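Bon, thread budget robots, je fais vite, réunion à 14h et j'ai pas fini mon tableau 1/

On a jusqu'à fin novembre pour engager la ligne équipement. Après c'est perdu, ça repart à Nollville. Donc faut choisir maintenant, pas en janvier.

Deux devis sur la table. Emstead : bras + pince + caméra de poignet, tout compris. Grotus : bras seul, moins cher en haut de page, et puis on tourne la page…

Chez Grotus la pince est en option. Le câble de la pince aussi. Le support caméra aussi. Bref 193 € de « petit matériel » non détaillé, j'ai demandé le détail, j'attends toujours.

Le poste en question, c'est du tri de cubes en paniers. Rien d'exotique mais c'est ça qu'on doit chiffrer 2/
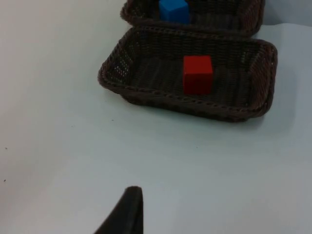
Atelier Prasertsri – Pôle Robotique & Achats

Un cube par panier, le rouge d'un côté, le bleu de l'autre. Côté consommables ça coûte trois fois rien, osier + cubes. C'est toujours la ligne que la compta me demande de justifier, jamais le bras. Allez comprendre.

Par contre les doigts de pince c'est de l'usure. Je mets 2 jeux de rechange dans le budget, pas un. L'an dernier on en avait mis zéro et on a attendu la livraison les bras croisés 3/

Garantie : 24 mois chez Emstead, retour atelier compris. Grotus dit « selon conditions », j'ai lu les conditions, c'est flou. Le port retour est pour nous à priori.

Maintenance : j'ai provisionné 500 € la première année. Si on touche pas à l'enveloppe tant mieux, mais je la veux dans le tableau dès le départ 4/

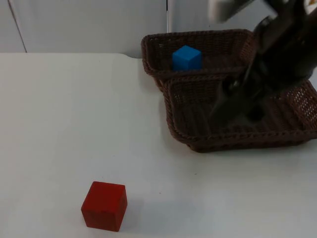 La caméra fixe, je la veux dans le devis initial, pas en avenant. Celle du poignet suffit pas pour suivre un poste entier, et on se bat à chaque fois pour la rajouter après coup. Avec une vue de côté on a tout d'un coup d'oeil : cube rouge encore sur la table, bleu dans le compartiment du fond, la pince au dessus du fond de l'autre compartiment. Pour régler un cycle c'est ce genre de vue qui fait gagner des heures. Donc caméra + pied + alim, une seule ligne, point.

Autre truc oublié dans les deux devis : la table. Plateau blanc mat, lisse, ça se commande et ça a un délai. Les panneaux du fond pareil. Je rajoute 5/

Formation : une demi journée, pour toute l'équipe, sinon c'est toujours les mêmes qui savent relancer le bras et ils sont en congé le jour où ça plante.

A ce stade je penche Emstead. Plus cher à l'achat – mais complet, et je sais ce que je signe. Si Grotus m'envoie son détail avant la réunion je recompare, promis.

Si vous avez déja acheté chez l'un ou l'autre, dites moi surtout pour les délais de pièces. MP ouverts 6/6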